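Reading time: 2 min

We use cookies to improve your visit. Manage preferences or accept all.

Folding and Linen Benches, Monthly Inspection Checklist
Site: Ernness, ground floor
Inspected by: Noreen Ó Gríofa
Period: December

1. Bench surface
Flat, no chips or raised edges: PASS
Clean to touch standard: COMMENT
Smudging on the beige top. Wipe down with Bekmont neutral cleaner at the start of each shift and again at 2 pm. Do not use the solvent spray kept for the trolleys; it dulls the finish.
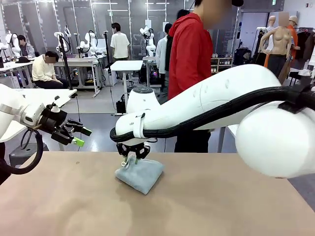 2. Floor and walkways
Cords and hoses clear of walkways: PASS
Personal items stowed: FAIL
Bags belong in the lockers or on the wall hooks. The black one on the floor near the legs of the small white standing table is the sort of item this line covers, and it is to be recorded each time. Minimum clear width behind the benches remains 200 cm. Re-check at the next walk-through.

3. Clothing
Closed shoes: PASS
Hood cords and lanyards tucked in: COMMENT
Remind staff at handover. The wording on the Lenihan wall card is out of date and should be replaced.

4. Linen on the bench
Stacks no higher than 6 folded pieces: PASS
Terry and smooth cloths kept apart: COMMENT
Terry sheds lint onto anything stored against it. Sort by fabric first, then by colour. Folded towels are to lie fully on the top with no corner over the edge, 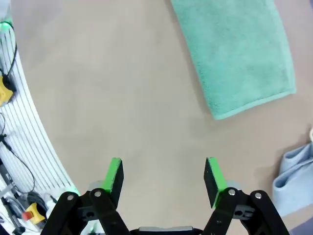 and crumpled pieces go back to the unfolded pile before a new stack is started. Hems are checked for pulled loops at this point. Damaged pieces get a Stiker tag and go in the mending tub.

5. Lighting and seating
Bench lighting even, no flicker: PASS
Desk chairs adjustable and stable: PASS
Two chairs have stiff height levers. Lubricate; no replacement needed at this stage.

6. Actions
Item 2 to the shift lead. Item 3 card to be reprinted by the site office. Items 1 and 4 to be raised at handover.

Signed: N. Ó Gríofa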